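Jerkero 양팔 작업 키트 - 실내 정리 작업용

제품 개요
Jerkero는 Onon이 공급하는 양팔 조작 키트로, 쓰레기통 봉투 교체와 바닥 물품 수거 같은 실내 정리 작업에 쓴다. 좌우 말단장치는 형상이 서로 다르며 개별 교체가 가능하다. 본 페이지는 구성과 함께 사내 운용 기준 Skokska 18의 주요 항목을 싣는다.

기본 구성
- 좌측 그리퍼: 긴 핑거 2개, 개방형
- 우측 그리퍼: 소형 집게형
- 헤드 카메라 및 브래킷
- 제어기, 비상정지 스위치, 전원 케이블
- 점검 기록지 104매

설치 조건
작업 반경 경계에서 고정 벽면까지 20cm 이상을 확보한다. 카펫 바닥에서는 베이스 고정 상태를 작업 전후로 확인한다. 케이블은 관절 가동 범위에 여유를 두어 배선하고, 핑거가 닿는 구간에는 느슨한 고리를 남기지 않는다. 비상정지 스위치는 작업자가 팔의 도달 범위 밖에서 누를 수 있는 위치에 둔다.

비닐 봉투 취급 기준
1. 얇은 비닐은 말단장치에 감길 수 있으므로 저속 모드에서만 취급한다.
2. 봉투를 쥔 상태에서 손목을 한 방향으로 연속 회전시키지 않는다.
3. 검은색 광택 비닐은 반사로 윤곽 인식이 불안정하다. 파지 전 카메라 영상을 작업자가 확인한다.
4. 봉투가 핑거 사이에 끼면 비상정지 후 전원을 차단하고 손으로 제거한다.
5. 벽면 훅에 건 봉투는 수직으로 들어 올려 분리한다. 접착식 훅에는 수평 하중을 가하지 않는다.

작업 구역 관리
시작 전 바닥의 스펀지, 테이프, 상자 등 작업 대상이 아닌 물품의 위치를 기록한다. 두 팔이 같은 용기에 접근할 때는 한쪽을 정지시킨 뒤 다른 쪽을 움직인다. 세워 둔 패널은 충돌 시 넘어질 수 있으므로 별도로 고정한다.

점검 및 보증
핑거 체결 나사는 가동 112시간마다 조임 상태를 점검한다. 손목 모듈의 외부 나사도 같은 주기를 적용한다. 교체 부품은 Kershaw 부품 창구에서 주문하며, 임의로 가공한 핑거를 장착한 경우 보증에서 제외된다.

적용 작업: 쓰레기통 및 봉투 정리 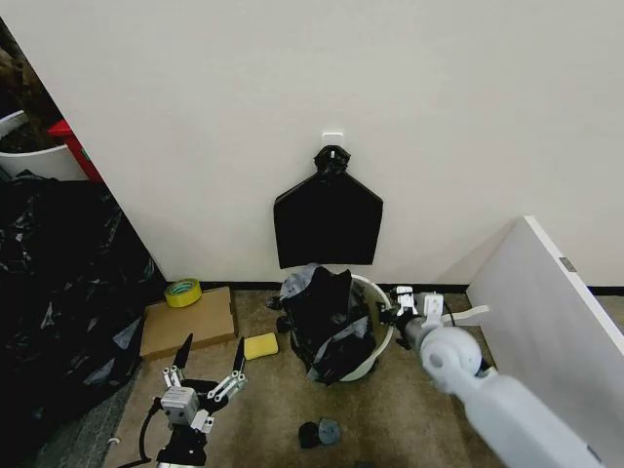 관련 품목
Jerkero 교체용 핑거 세트
Jerkero 케이블 정리 클립
Skokska 18 점검 기록지 (추가분)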